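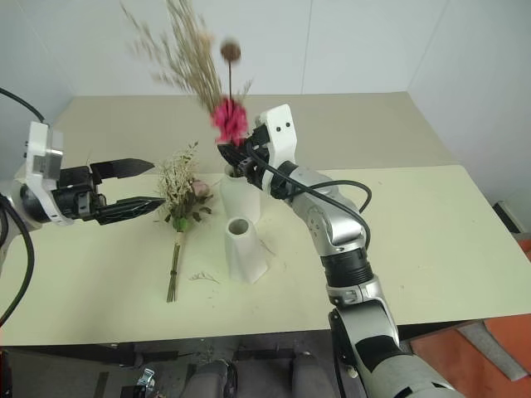 From: Jarlath Ní Chonaill
To: Welton flower list
Date: Oct 2, 2024
Subject: Re: small bouquets, which vase?

Gobnait Conneely wrote:
> I've got a little bunch with dried white bits and one pale pink rose, all
> tied in the middle. Do I untie it before it goes in the vase? And tall
> or short? Mine always flop over to one side.

Oh, leave it tied! A small loose bunch like that keeps its shape so much better with the string on, and you can always tease the feathery sprigs out afterwards with your fingers.

I'd go for the short vase every time. I tried both in September and the tall one swallowed the lot - only the rose peeped out, poor thing. If you love your tall one, drop a bit of scrunched paper in the bottom (dried stems only, obviously).

For flopping, trim the stems level, 2 cm at a time, and keep trying it in the vase as you go. Dried stuff sheds like mad, so do it on a bare table and sweep up after.

Does anyone still have the white cylinder from the Buckley swap? I'd love another one.

Jarlath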